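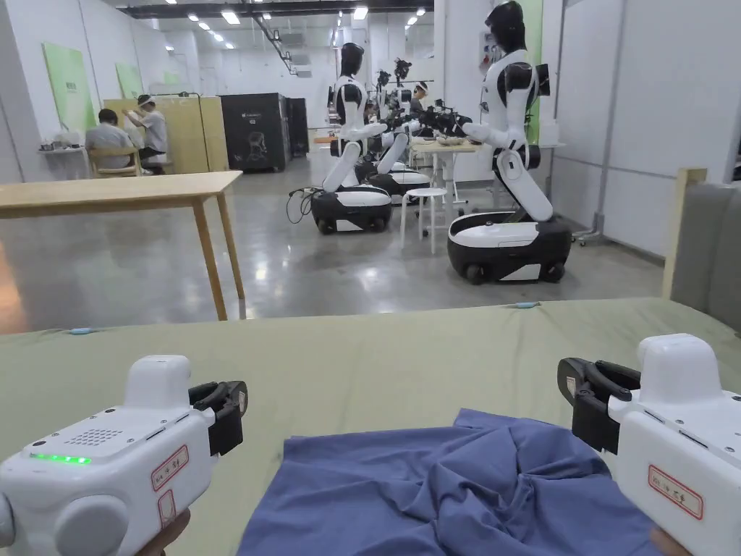

Pladgate Quilters & Menders – Laundry and Linens Corner

Sun 15 August
By Deirdre Hayes

I promised Ailbhe I'd finally write up the cloth-folding talk we keep having over coffee, so this month's corner is all about flat surfaces, clips, and what to do with a heap of blue fabric that refuses to behave. (If you came for the binding tutorial, it's been bumped to September, sorry!)

Let's start with what goes under your work, and I know I go on about it. For years I did all my folding and smoothing on a bare tabletop and wondered why everything slid away from me the second I let go of a corner. Then my sister gave me an old fitted sheet that didn't fit any bed in her house, and I stretched it over my work surface and clipped it along the far side. What a difference! The cotton has just enough grab to hold a piece still while you hunt for the other corner, and you're not chasing your project onto the floor every five minutes.

A pale color is best, in my opinion. Soft green is my favorite because it's easy on the eyes and darker cloth shows up clearly against it, so you can find a hem at a glance. White works too, but it makes me nervous around coffee.

Now, clips. You don't need many. A couple along the far edge will do the job on most surfaces, and those little plastic ones from the Giltard sale bin are just fine. You will get a few small wrinkles fanning out from each clip where the fabric pulls, and I used to fuss over those like crazy. Don't bother. They stay at the edge and you work in the middle. If the wrinkles creep down toward you, you've pulled too tight, so unclip one side, let the sheet relax, and try again. Big binder clips hold like anything, but they leave dents, and I've pinched my thumb in them more than once.

On to the heap itself. When you pull a cloth out of the basket it's going to land in a lump, all twisted up in the middle, and the natural thing to do is grab the biggest fold and shake. I did that for most of my life. These days I leave it right where it lands and look for a straight bit of hem first. There is nearly always one peeking out somewhere! Once you've got it, run your fingers along it until you hit a corner, pinch that corner, and go back along the same hem the other way for the next one. Two corners on the same edge and you're most of the way home. Lift them both, let the rest hang, and most of the twists will drop out by themselves.

If it's a really bad tangle (bedding, I'm looking at you) lay it back down and open the folds one at a time from the outside in. Ailbhe Costello disagrees with me here. She's a center-out person and she has told me so at length – we've agreed to leave it there until after the potluck. I will say that her stacks look very nice.

Then smooth with the flat of your hand, away from your body, and fold in half with the hems together. I fold in half once more and then in thirds for the shelf, though my shelves are narrow and yours may want something different. Dish towels I roll, which gets me some looks.

A few of you asked what cloth is good for practicing on. Something plain, medium weight, and with a proper stitched hem all the way around. Skip anything slippery. I've been using napkins and hand towels from the church rummage sale, and I have far too many of them now, so please come and take some off my hands. There's a bag with 22 in it by the coat hooks, and it isn't going back in my car.

One last thing on washing the sheet you work on: lint builds up faster than you'd think, especially if you cut batting on it. I shake mine outside after every session and wash it when it starts looking fuzzy. Dry it flat if you can and it'll go back on without a fight.

Send me your own tricks and I'll print the good ones next time. And if you have a fitted sheet that fits nothing, bring it along. We've got more work surfaces than sheets just now.

– Deirdre

More from the newsletter
Getting coffee out of a white tablecloth
Flanagan bag pattern: corrections to page two
Ailbhe's drawer dividers
Buramura fabric swap: what to bring
Mending pile amnesty, part two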